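Open day at the Majumder type workshop

17 Aug 2024
By Jonalyn Magbanua

We arrived in Ukberg by the early train and walked to Majumder, a small workshop where letters are drawn, cut and printed. I had wanted to see it since May, when I first read of their display typeface, Mistari.

Mistari was made for shop signs. The designer, Onik, showed us the first sketches on tracing paper, with the lower-case g drawn 30 times. He told us that the version he chose was number 8, but he kept drawing to be sure.

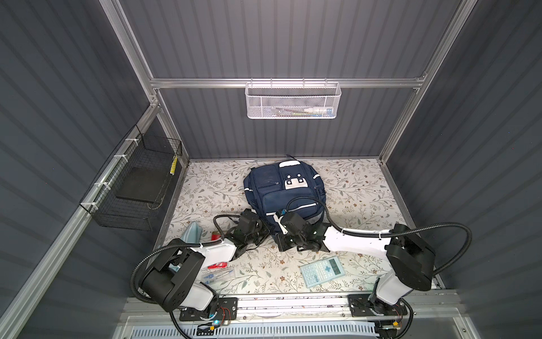
Lettering and Print Study Group

After tea we could set two lines of wood type ourselves. My line was too loose between the A and the V, and Onik put it right with thin strips of card. The proofs were pulled on cream paper. I bought one of the 50 numbered copies of the Mistari specimen, and I find the italic pages a little crowded.

The stairs to the press room are steep, so please wear flat shoes if you go. The workshop does not take cards.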